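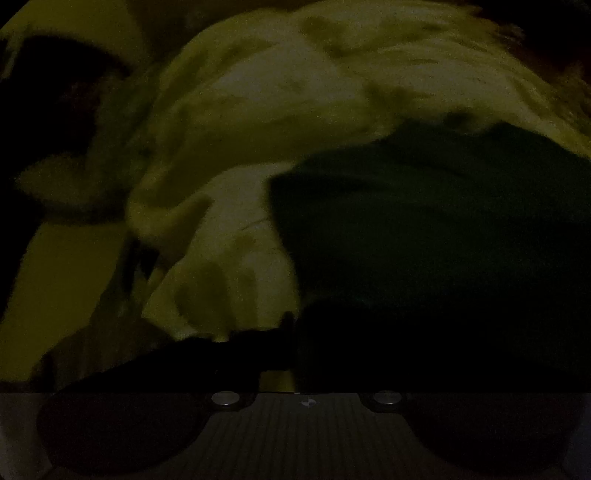
Pale cloth bunched in folds, dark green fabric at right.

Kora Household Cloth Set: README

Kora is a set of pictures and notes on ordinary household fabric in the state it is usually found in: dropped, bunched, pushed to one side, half folded, piled with other fabric. It covers sheets, towels, dishcloths, clothing, curtains, and a fair amount of cloth that was never sorted into any of those. The notes were written by Anastasia Margaritis and are kept with the pictures in plain text files.

This README covers the third release. If you have the second release, read "What changed" before mixing the two. The item numbers are different.

What is in the folder

items.txt has one line for each piece of cloth, 208 in all. Each line gives the item number, a short name, the main color, and the fiber if a label was still attached.

pictures/ holds 800 pictures, sorted by room and not by item. One picture can show several items.

notes/ holds one text file per picture. Some are a sentence long. The ones for mixed piles can run to a page.

rooms.txt lists the rooms and the kind of light in each.

words.txt is the list of terms used in the notes. Please read it first. Most of the mail we get is about a word that is already in that file.

Where the cloth came from

Most of it belongs to two households, listed in the files as Grenano and Bustside after the streets they are on. The Borbély boxes were added later. They hold linens from a house clearance, and very few of them have labels. Item names in that part are plain ("cloth, pale, large") and were left that way on purpose. We would like to know what some of them were used for, but guessing in the item list caused trouble in the first release, when a tablecloth was entered as a sheet and then copied into three other files.

Clothing was included only with the owner's permission. Name tags and laundry marks were removed before anything went into the set.

Terms used in the notes

Crumpled: the cloth has no flat area larger than a hand.

Bunched: the cloth is gathered toward one point or line, with the folds running into it.

Hump: a rounded rise with air or more cloth under it. If you can tell which, the note says so.

Twist: a crease where the cloth has turned over on itself, so that both faces may be showing.

Pocket: a hollow inside the folds that is darker than the cloth next to it.

Pile: two or more items touching, where at least one edge is hidden.

Folded: folded by a person, with at least two edges lined up. A cloth that happens to lie double is not folded.

Color and marks

Color is recorded in everyday words — pale, dark green, gray, striped — and nothing finer. The light in several rooms is dim, and in some it leans yellow or green, so white, cream, and light gray are hard to tell apart. When the note writer was not sure, the word is "pale." Please do not change it to "white" in your own copy and send it back to us as a fix.

Dark patches are the other common problem. On wrinkled cloth a shadow and a stain can look the same. The notes use three entries: "shadow," "stain," and "patch, unclear." The last one is a proper entry and does not mean the note is unfinished. It appears in 132 of the notes, mostly for pale fabric in low light.

Texture is noted only when it can be seen. "Fuzzy" or "grainy" in a note means the surface looks that way. It says nothing about the fiber, so check items.txt for that.

What the set is good for

People have used it for practice in describing cloth, for sorting laundry by type and color, for drawing folds, and for looking at how fabric behaves when it is left in a heap. It works well for questions such as where one item ends and the next begins.

It is a poor choice for anything that needs true color, exact size, or fiber type. There is almost no leather, no carpet, and only a little knitwear. Nearly all the curtains are from Bustside and were made from the same bolt.

Known problems

Items 14 and 41 may be the same towel. Both entries are kept for now.

The notes for the Borbély boxes use "linen" loosely in places, meaning household linen and not the fiber. These are being fixed as we come to them.

Around 80 pictures show cloth that has no entry in items.txt. The notes for those give color and position only.

The hallway at Grenano had its bulb changed partway through, so rooms.txt has two lines for it (hall-a and hall-b).

What changed in this release

Items were renumbered from 1 with no gaps. A table of old and new numbers is in old-numbers.txt.

"Wrinkled" was dropped as a term, as people used it for everything from a pressed shirt with one crease to a sheet in a ball. Old uses were read again one by one and changed to "crumpled," "bunched," or nothing.

Socks were taken out of the pile counts. They are still in the pictures.

Corrections

Send the picture name, the line you think is wrong, and what you think it should say. Corrections to edges and overlaps are the most useful to us. Small disagreements over color are usually left alone unless the cloth itself can be checked, and the Grenano items are no longer all in one place.

The next release is planned for June and should add the remaining Borbély boxes.

Kora Household Cloth Set | Contact: Anastasia Margaritis | Back to top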